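Search this book
Enter keyword Go

Chapter 4
How Congregations Organize Their Work

Most churches begin with worship and little else. A group meets in a home or a rented hall, and the members do each job as it comes up. As the group grows, regular tasks are given names, budgets and leaders. These are usually called ministries.

The church at Orkville began with 17 members and had a single fund for every need. When its membership reached 50, it set up separate ministries for meals, hospital visits and teaching. Today it has 790 members and supports a mission school in Nassar. Its growth is used as a case study throughout this chapter.

Ministries can be grouped by the people they serve. Some serve the members themselves, such as classes for new parents. Others serve the town — a food pantry is the most common. A third group serves people far away, often through a partner such as the Jimema Mission Fund, which collects gifts from small churches and sends them on each December.
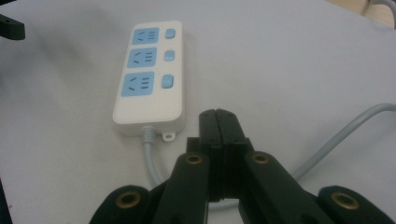
Figure 4.1. A power strip with three socket panels and a switch beside each.

Buildings affect this work more than many students expect. A church that owns its hall can open it on weekday mornings, while one that rents must fit its programs into fixed hours. The Pliltano congregation met in a school until 4 p.m. each week and held its youth classes in members' homes.

Section 4.1 looks at how a new ministry is proposed and approved. Section 4.2 covers money, including the difference between a general fund and a designated gift. Read the Orkville budget at the end of the chapter before starting Section 4.2.

Share 17 Comments 4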